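Poltow clothes drying rack, after one winter

I bought the Poltow folding rack in August, when our dryer stopped working and the repair man in Skoltdale wanted more money than I wished to give for such an old machine. I paid 490 kroner for it while visiting my sister-in-law and carried it home in the luggage, so I cannot tell you the price in Australia. The colour is a plain white. There is also a grey.

First the good. It opens with one movement and it stands firmly on tiles. On carpet it leans a little to the left, but it has never fallen. We are a family of four and it holds one full wash, if the towels go somewhere else. The booklet promises up to 600 grams on each of the small side rails. I put wet jeans there, which is surely more, and the rail bent and came back to its shape the next morning.

The feet are my main complaint. They are rubber caps, pushed on without glue, and 3 of them came off in the first month. I wrote to the shop and they sent new caps without asking for a photo, which I found very kind. The new ones are tighter. If you buy this rack, press the caps hard before the first use.

Drying time depends on your home more than on the rack. In our laundry, with the window open a hand's width, shirts hung in the evening are ready by breakfast. Thick socks need until the afternoon. My neighbour has the bigger model from Hauksdóttir, and her rails are further apart, so the air moves better between the clothes. It also takes twice the space when folded, and we have only the gap behind the door.

I was asked if I would pay 400 for the second-hand one advertised in Sonamville. For me, no. The hinge is the part that gets tired, and you cannot judge it from an advertisement.

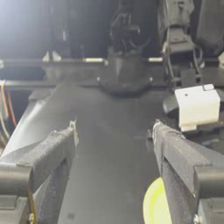
With a new one you at least have the guarantee, and for the hinge I would want it. Mine still closes without noise, and I will keep using it through the summer, outside on the balcony when the wind is not too strong.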